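3 Contract Length and Roster Stability

Clubs in the Plollport league sign players in the summer, and most of the roster is settled before the first practice. Earlier work on the league looked at wages. The present section looks at contract length and asks what a longer deal does for the player who signs it and for the club that offers it. The material comes from interviews with coaches, players and front office staff at six clubs, together with the roster lists that each club files with the league office.

A standard contract in the league runs for one season. It lapses when the playoffs end, and the player becomes a free agent unless the club has used its option. Multi-year deals are allowed but carry a condition: the salary for the final year has to be guaranteed at signing. Small clubs dislike this rule. A coach at Gillura said that a guaranteed final year was "money you have already spent on a knee you haven't seen yet." Larger clubs complained less, though they too kept their longer deals for guards and for players who had come through their own youth program. 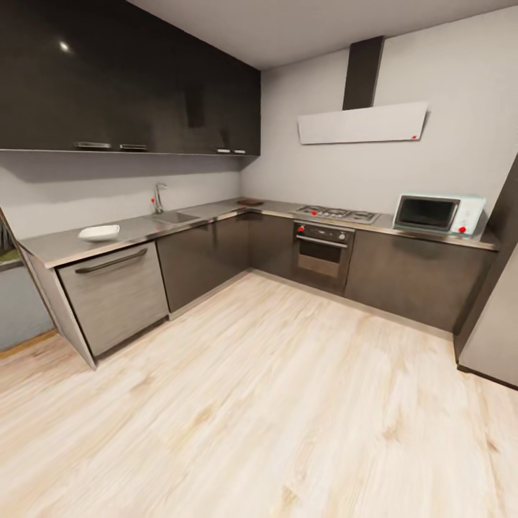

Why do clubs give longer contracts to guards than to centers?

Guards run the offense, and replacing one means teaching the whole set of plays again, so clubs are willing to take on more risk to keep them. Centers in this league are more often signed from abroad on short deals and have fewer calls to learn.

The coaches' accounts agree on this point. At Borkowska, the starting point guard had stayed through a change of head coach, and the new coach kept most of the old play calls so that the guard would not have to relearn them. The same club changed its center between seasons and reported little trouble in doing so. The general manager described the search for a center as a matter of budget and height, and the search for a guard as a matter of who could get along with the people already in the locker room.

Players saw the question differently. For them the main attraction of a longer deal was housing. Rents near the arenas are set by the year, and a player on a one-season contract often has to give up an apartment in the spring without knowing where he will play in the fall. Several players said they would take a lower salary for a second year. Others preferred the short deal and said so plainly. A forward who had moved up from the second division argued that one good season was his only chance to be paid what he was worth, and that a long contract signed before that season would have cost him the raise.

3.1 Restricted free agents

A restricted free agent may sign an offer sheet with another club, and his current club may match it. In interviews, front office staff spoke of the matching period as the hardest part of the summer. The club that makes the offer has its money tied up while it waits, and other players on its list may sign elsewhere. For this reason, offer sheets are rare. Most restricted players end up signing a new deal with the club they were already with, on terms close to the qualifying offer.

Hutapea's account of the league's bargaining rules treats the matching right as a protection for small clubs. Our interviews give only partial support to that view. Gillura matched an offer for its backup guard and then had to let a starter leave in order to stay within its budget. The club kept the player it was entitled to keep, but the coach did not think the roster was better for it. Mawar Hutapea has since suggested, in comments on a draft of this paper, that the effect would be smaller if the matching period began in March, before the clubs have fixed their budgets. We think this is likely, although none of the people we spoke to had considered it.

3.2 Effects on play

We had expected that clubs with more returning players would turn the ball over less in the opening weeks of the season. The roster lists and box scores cover two seasons, and the pattern holds in the first of them. In the second it is weak. Injuries to starting guards at more than one club make the comparison hard to read, and we do not draw a firm result from it.

Coaches were more certain than the numbers allow. They spoke of early practices that could skip the basic defensive rotations, and of veterans who corrected new players before the staff had to. Fitgate, the training facility several of the clubs share in the summer, keeps attendance sheets for voluntary sessions. Players with a year left on their contracts came more often than players whose deals had lapsed, which is to be expected, as a free agent has little cause to train with a club he may be leaving.

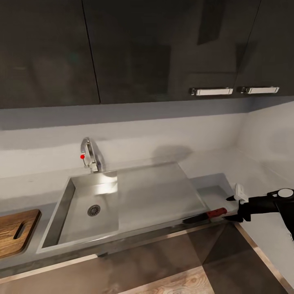
Figure 2. Kitchen corner viewed from above, with dark gray upper cabinets.

3.3 Limits of the material

The clubs chose which staff members would speak to us, and players who had been released were difficult to reach. Fitriani Purba carried out the player interviews and notes that those still under contract were careful when talking about salary. The roster lists record signing dates and contract terms but leave out bonuses, so two deals that look equal in the league files may have been worth different amounts to the players. Agents were not interviewed. Their part in the timing of summer signings is taken up in the next section, where we rely on the published transaction reports and on what the clubs told us.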